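I'd been warned about Godelieve Koster's floor before I got there. A friend who'd been round for supper told me to wear clean socks, and I'm glad I listened, because shoes come off at the door and you feel a bit on show after that.

"I wanted it pale and I wanted it shiny," she says, putting the kettle on. "Everybody told me I'd regret it. My sister still tells me."

And does she? She laughs. "In August, yes, when the grandchildren come in from the garden with bare feet. The rest of the year I love it."

The old kitchen was brown from top to bottom, she says — brown tiles, brown doors, a brown table she eventually sold for 80 euros to a man who never stopped complaining about the stairs. She lived with it for years and then, one wet weekend, started drawing on the back of a Willems catalogue.
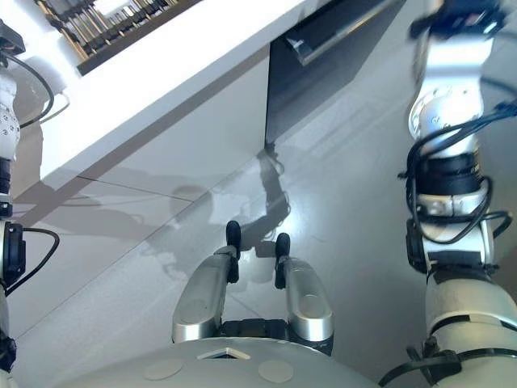 The grey doors were a late change. She had white ones down on the order to go with the worktop, and then Ilse De Bruijn, who helped her with the plans, brought a dark sample over and leaned it against the wall. "I left it there for a week and kept walking past it. Then I rang her up and said fine, you win."

She's fussier about handles than I expected (I've never given mine a thought!). She likes them long, so you can grab one with a wet hand or hang a tea towel over it. "Small knobs catch my cardigan. I've torn two."

I ask about cleaning, as I suspect everyone does. Warm water, a flat mop, hardly any soap. She used to buy a special polish and gave it up after it left streaks by the window. "Now I do it in the evening with the radio on. Ten minutes, then I go and sit down and nobody's allowed in."

We have our tea standing up, leaning on the worktop, and she tells me the hallway is next. She's thinking green.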